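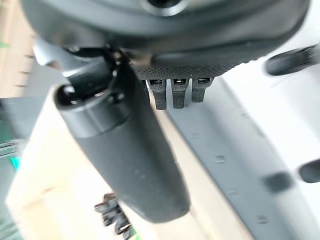 Well, we've finally got our panels! I popped down to the Wundotbridge swimming club on Saturday and there they were, 83 of them, all along the changing room roof. Philomena Antwi, our secretary, was grinning from ear to ear (she's been on at us about the heating bill for ages).

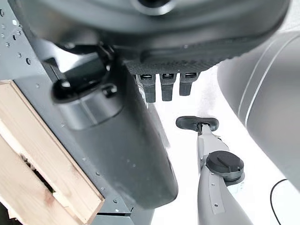

The fitters, Fovura, reckon we could save up to £430 a month, mostly on the pool pumps, which run all day anyway.

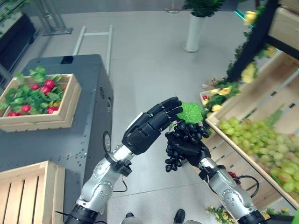 Next on the list is a battery, and we're £600 short, so do come along to the February quiz if you can. Doors open at seven!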